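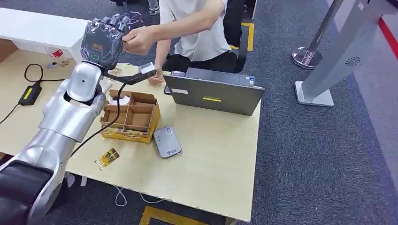

Jilton hand upgrade kit: is the fitting service worth paying for?

Our college workshop in Plonau operates a single seven-year-old arm, which at present carries a plain two-finger gripper. We are considering the Jilton hand kit, supplied in this region by Kramer. The kit consists of the multi-fingered hand, an adapter plate for the wrist, a bracket for a small sensor module and one cable which carries both power and data. Kramer offers it in two forms: the kit alone, or the kit with a fitting visit, for which the quotation adds 900 to the price.

I should be grateful for advice on the following points before our budget closes in June.

Is the fitting work within the ability of a technician who is competent with hand tools but has not previously installed a hand of this type? Does the sensor bracket interfere with the movement of the wrist? Finally, does the guarantee remain valid if the purchaser carries out the fitting?

We would use the hand for teaching and for light handling tasks only. Nothing heavier than a full drinks bottle would be lifted.

Uwe Rothe

Eckhard Seidel

We purchased the kit without the visit and completed the work in our own laboratory at Jenov. My remarks apply to that version of the kit, and the contents may have changed.

The mechanical part is well within the reach of a careful technician. The adapter plate is held by 4 screws, and the manual gives the tightening values in a table towards the back. Please read that table before starting, as the drawings at the front leave the values out. Fitting the plate and the hand occupied us for one morning.

The finger adjustment required considerably more time. Each finger must be brought to its zero position by hand while the software is open on a computer beside the arm. One person can do it, but it is more comfortable with a colleague at the keyboard. The thumb should be left until last. We set it first, following the order of the menus, and had to repeat it once the other fingers had been adjusted. The fingers should be moved gently and held near the base. Under no circumstances should they be forced against the motors while the power is on.

With regard to the bracket, it does restrict the wrist to some degree. The sensor module projects to one side of the hand, and when the wrist is turned fully towards that side the module can meet the forearm. We entered a limit in the controller and have had no contact between the two parts. If your teaching exercises depend on the full turn of the wrist, I would advise you to ask Kramer whether the bracket may be mounted on the opposite side. The plate has holes for this, although the manual does not mention it.

The cable deserves more attention than the manual gives it. It should hang in a generous curve from the wrist and be secured lower down, with enough slack for the highest position the arm will reach. Ours was fastened too tightly at first and the plug worked loose after nearly 200 cycles. The power adapter may stand on the table, provided that its lead is kept clear of the elbow.

On the guarantee, our paperwork stated that fitting by the purchaser was permitted if the check sheet was completed and returned. I would ask for this in writing.

In your position I would decline the visit if two members of staff can be released for a full day. If they cannot, the charge is reasonable.

Workshop Office, Plonau North

We had the visit. The fitter was punctual and the hand worked when he left. He did not explain the finger adjustment and it had to be requested separately, so please make sure that instruction is included in your quotation. The protective wrapping on the fingertips may be left in place during setting up but should be removed before any gripping test.

M. R.

Would not recommend any hand with this many fingers for light handling. A gripper is cheaper and there is less to go wrong. I have not used the Jilton one.

Uwe Rothe

I am obliged to all who replied. We have asked Kramer to confirm the position on the guarantee and the alternative mounting of the bracket. Mr Seidel, could you state whether the limit on the wrist was entered in the arm controller or in the software supplied with the hand?

Eckhard Seidel

In the arm controller. The software for the hand has no knowledge of the wrist.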